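Collecting Demonstrations, Part 2: Setting Out the Table
Notes by Heledd Gethin for the Lougher summer group

Last time we talked about what a learning system takes from a recording, and I promised we'd get to the humble business of plates and tape. Our running case is the Skurnex set, which holds 1,078 recordings of arms handling tableware (a lovely, stubborn little collection, and I'm fond of it!).

The taped grid gives you a way to say where each dish starts. Vary those starts on purpose, or your model will learn one corner of the table and very little else.

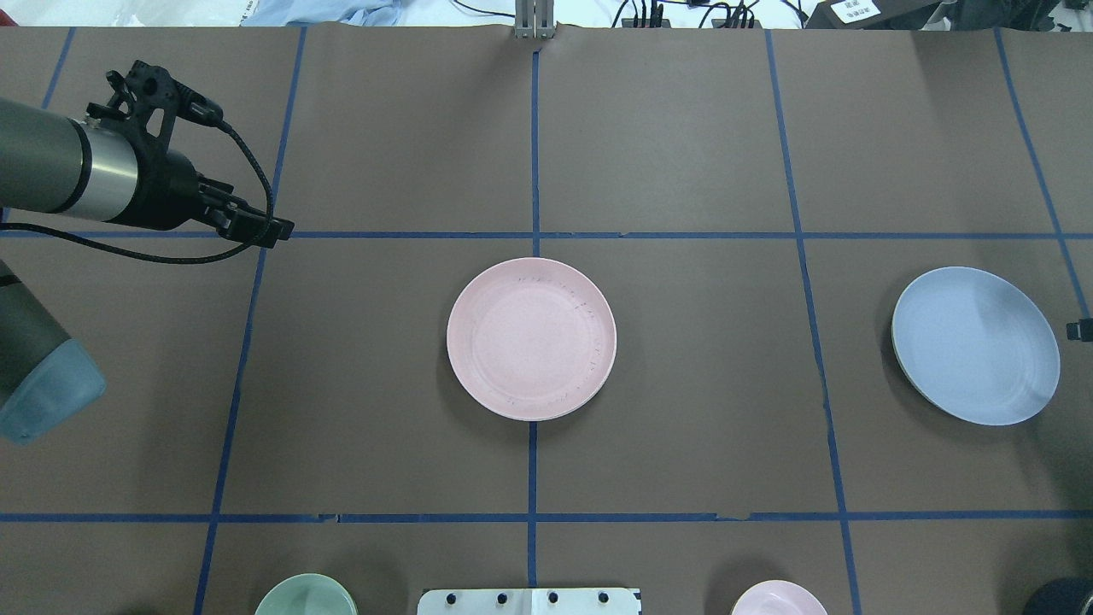

Figure 1. Pink and blue plates on the taped paper, with the gripper off to the left.

Every recording also carries wrist views, and please do look through them before you train anything. A plate that's plain as day from overhead may be only half there from the wrist.

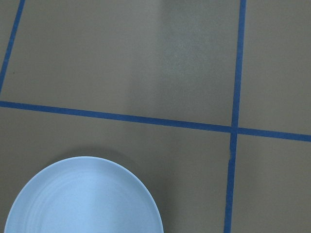 Figure 2. Wrist view: part of the pale blue plate, near the tape.

Closer in, the thing to watch is where the fingertips sit against the rim. Write that down in your notes, along with the starting cell.

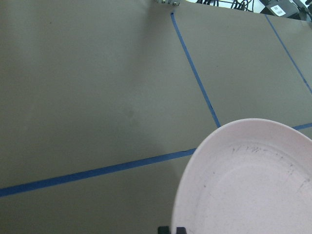

Figure 3. Wrist view: one fingertip on either side of the plate's rim.

Now for the wider view, where you check both arms and all the dishes together.

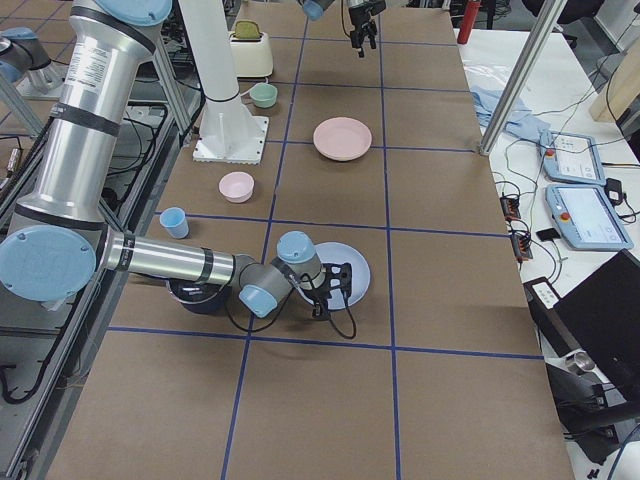 For the homework, pick 21 recordings from the Olus folder and log the starting cell of every plate. It takes almost 100 minutes, so bring tea.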